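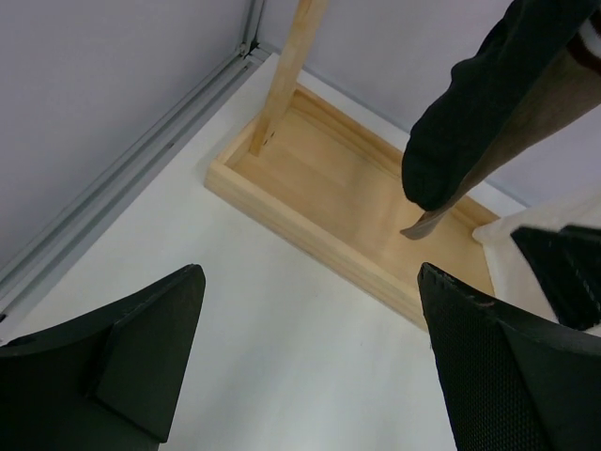 Parholm fittings group
Minutes of the meeting held on 6 August 2022

1. Minutes of the previous meeting

Accepted with one correction. Under item 4, "oak" should read "pine". The January minutes carry the same error and will be amended to match.

2. Pine tray and post stand

The group reviewed the stand put forward for small textile items in the entrance display. It consists of a shallow rectangular pine tray with a square pine post rising from one corner. Use with a dark fabric item was considered first, as dark cloth shows dust and loose fibres most readily.

2.1 Tray. The low walls were accepted. A higher wall would hide the lower part of a hanging item and make it harder to lift out folded pieces. The slightly rounded inner edge is to be kept in any repeat order. Clegg asked whether the tray could be lined with felt. Not agreed: felt holds lint and would need replacing each season.

2.2 Post. Corner position accepted. A central post was discussed and rejected on the grounds that it divides the tray and leaves no space for a folded item. Bestia to confirm the method of fixing in writing, including whether screws are used and whether they can be reached for tightening. Until then the post is not to be used as a handle when the stand is moved.

2.3 Finish. Durar proposed a clear matt oil. Clegg preferred bare wood on account of possible transfer to fabric. Agreed to test the oil on an offcut, with white cotton laid on it under a weight for 14 days. No stand is to be oiled before the result is reported.

2.4 Surface. Stands are to be placed on white surfaces only, set at an angle to the front edge. The angle need not be measured. The earlier proposal for a grey base board is withdrawn.

3. Hanging and folding

Socks and other small soft items may be hung over the tray or laid in it. Hung items should finish just clear of the tray floor. Items are not to be draped over the tray wall. Wrapped pieces are to be laid with the fold underneath.

The draft instruction sheet runs to 3 pages. Durar to reduce it to one.

4. Quantities

Parholm requires 9 stands. Bestia can supply 6 from the first batch and the remainder from the second. Delivery in two lots accepted, on condition that both are cut from timber of similar colour. Price unchanged.

5. Actions

Bestia: written confirmation of post fixing; timber colour for second batch.
Durar: oil test on offcut; shortened instruction sheet.
Clegg: supply white cotton for the test.
Parholm: clear shelf space before the first delivery.

6. Any other business

Labels for the stands were raised. Deferred to the next meeting, pending the oil test.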